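Gripper week at Dovville

Hello again! Parisa and I finally got the two arms set up side by side, so here are my pictures from the gripper comparison (sorry for the wait, the 628 messages in my inbox won).

1. Toy bolts and nuts

Both arms with their two-finger grippers open, over the brown mat. I love the toy pieces for this – the flat strips are the ones I'm most curious about, and Parisa has her money on the orange heart.

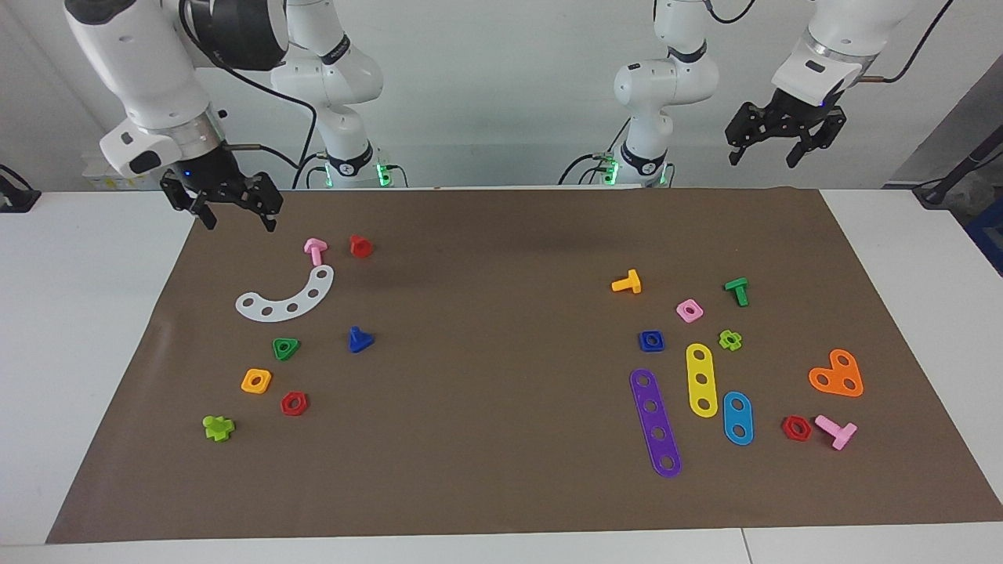
2. What's next

I've got more than 200 grasps planned for each side, then we swap to the Trorkine fingers and do it all over again. Bijan wants the Rosell controller tried too, so I'll put those pictures up in January!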